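From: Tamsin Gilchrist
To: Kurek Neighborhood List
Date: 13 Feb 2020
Subject: Re: [kurek-list] Going cashless at the market hall

Kane Maihi wrote:

> Hi all,
>
> Lachlan and I sat down with the people from Stolora last week and I came away
> pretty impressed. Short version: every stall gets a card reader, shoppers can
> also load money on a Bado tag, and we stop handling cash from September on.
>
> They tell us stalls that switch see more sales, shorter lines and less theft.
> The setup cost is $2,000 for the whole hall and the readers are ours to keep.
> I think we should say yes before the offer runs out. Lachlan Pirihi has the
> paperwork if you'd like to read it.
>
> Kane

Kane,

I read the paperwork. Lachlan dropped it off and I went through it twice, once with coffee and once with a pencil. I'm not ready to say yes, and I'd like to put down why while there's still time to argue about it.

First, "stalls that switch see more sales." More than what? The brochure has a bar chart with no numbers up the side. It doesn't say how many stalls, what they sold, or how long anyone kept track. If a market goes cashless in spring and sells more in summer, I'd want to hear about the weather before I gave the card reader the credit. I wrote to ask for the figures behind the chart and got the same brochure back as an attachment.

Second, theft. We had one cash box go missing in all the years I've had a table, and Yasmine found it under the egg crates. Has anybody on this list lost money to theft at the hall? If so please speak up, I may be wrong. I just don't remember it ever coming up until somebody had a cure to sell us.

Third, the $2,000. That is the setup. Page four has a monthly charge per reader, and page six has a cut of every sale plus a flat fee on top. The flat fee is what bothers me. On a big order of lamb you'd never notice it. On one bunch of radishes it eats most of what the radishes made. Aitana Bustamante sells almost nothing over three dollars and she pulled out her book for me. Last season she made 1,414 sales, and 511 of those were for a single item. Run the flat fee against those and tell me again that she comes out ahead. She could set a minimum purchase, but then the kid who wants one peach goes home without it.

As for "ours to keep," I'd look at that again too. The readers are ours. The software on them isn't, and if we stop paying the monthly charge they quit working. I have a drawer at home full of things like that.
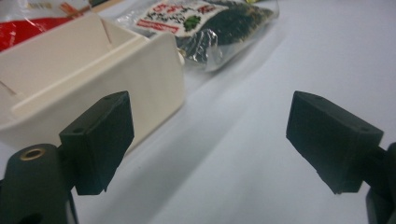 The line speed claim I can half believe. Tapping a card is quick when the signal is good. But the hall has a metal roof, and at the back wall by the honey table I can't send a text message. Stolora says there is an "offline mode" — fine, but read the small print, where it says that any offline sale that gets declined later is the seller's loss. So the stalls with the worst signal carry the most risk, and they're the same stalls that got stuck in the worst spots to begin with.

Then there's who shops with us. A fair number of my regulars pay in cash and always have. Some are older, some don't have a bank card, some just don't care to have every tomato written down somewhere. The Bado tag is supposed to take care of them. You load it with cash at a kiosk, and there's one kiosk, and it's in the Stullimura building across the road, which closes at noon. I don't see Mrs. Abdelaziz's mother making that trip to buy parsley. (Yasmine, correct me if she would.)

I have nothing against cards. I take them now on my own little reader and I'm glad to have it on busy mornings. What I don't see is why cash has to go for cards to come in. When I asked that, the answer was that the "full benefit" depends on everybody switching. Full benefit to whom? I'd expect a company that earns on each sale to want each sale.

So before any vote I'd like to see:

- the numbers behind that chart, with the names of the markets so we can call them
- the total yearly cost for a small stall and for a large one, all fees in
- a test of the reader at the back wall on a crowded morning
- a quote for the same thing with cash left alone

If those come back looking good, I'll change my mind and say so on this list. The offer running out doesn't worry me much. The last one had a deadline too, for $1,000 more, and it was extended twice.

Kane, could you ask them for the second item at least? They seem to answer you faster than they answer me.

Tamsin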